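Pilar Orellana
November 20, 2021

Day two of gathering grasp examples for Ginting. I now hold opinions about erasers.

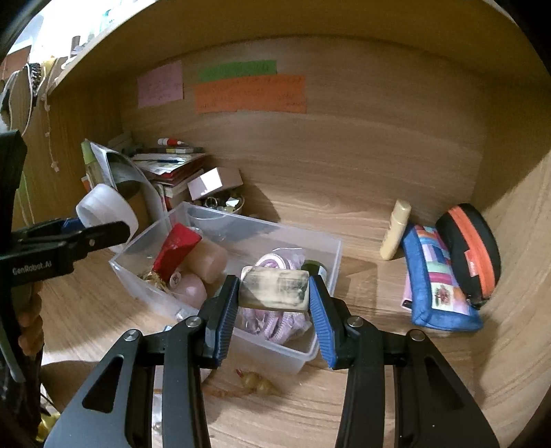 How many examples does it need before it learns one kind of pickup?
Up to 533 per object type, fewer if the person collecting them stops doing each one exactly the same way.

I do each one exactly the same way. Habit is a terrible thing.

Brenau's advice was to come in from the left sometimes. So I did, for 3 whole clips, and then my wrist filed a complaint.

The fumbles stay in, by the way - the model is meant to see a bad grab and a second try. I have been very generous with bad grabs.

Labels are due in March. My label for most of today is "small thing, again." Losonach wants something more specific. Losonach can come and name the small things.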